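FOR IMMEDIATE RELEASE – April

Skarkura opens its second kitchen library, in Trultmont

Hello from all of us at Skarkura! I'm Tadeusz Pawlak, I run the place, and I've been told a press release ought to be written as if somebody else did it. I tried that and it sounded like a bank, so you've got me instead.

The news is that our second kitchen library opens in Trultmont this Sunday at 10am. If you haven't come across us before, we lend out kitchen things the way a normal library lends out books. You join, you take home the fish kettle or the giant stockpot for a fortnight, and then you bring it back (clean, please). Our first branch in Laizer has 2,386 members, and between them they borrowed 2,102 items last year, with preserving pans well out in front and cake tins not far behind.

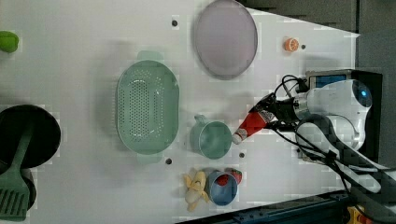 People always ask me what's worth borrowing and what they should just buy. My rule is that if you reach for it every week, get your own, and if it only comes out for Christmas or a christening, borrow ours. A teal mug or a mint-green colander with a handle at each end belongs in your own cupboard, as far as I'm concerned, and so does a red squeeze tube if you're a sauce household like mine. A pasta machine is another matter. I owned one for nine years and used it twice, and the second time was to show my sister that it still worked.

Trultmont opens with 389 items on the shelves. A good many came over from Laizer, where we'd run out of room to the point that the jam funnels were living in the toilet. The rest were given by people in the town after we put a card up in the bakery window, and I'm still a bit stunned by how generous everybody has been. We've got tagines, a sausage stuffer, terrine moulds, two tea urns and a copper pan so heavy I carry it with both arms. What we're short of is big serving dishes and anything for making cheese, so if you have either going spare, do bring them along on the day! 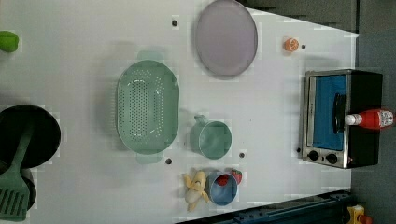 Membership costs the same as it does in Laizer and one card works at both branches. You can borrow from one and return to the other, though give us a day or so to get things moved across if you've reserved something. Reservations go through Zisten, the booking system we switched to over the winter, and you can do it from your phone or simply ring the desk and let us do it for you. I'm a ring-the-desk person myself.

There'll be soup from noon on Sunday, made in the largest pot we own, and a knife sharpening table until 3pm. Bring your knives wrapped in a tea towel, and no more than four each or the queue will go out of the door. Children are very welcome. Dogs too, if they can behave near soup.

Members of the press can turn up whenever suits, but before ten is best if you'd like a proper chat – once the soup is on I'm no use to anyone. Interviews by phone are fine as well. Just ask for Tadeusz at the Laizer desk, and if I'm not there, whoever picks up will know where I've got to.

Ends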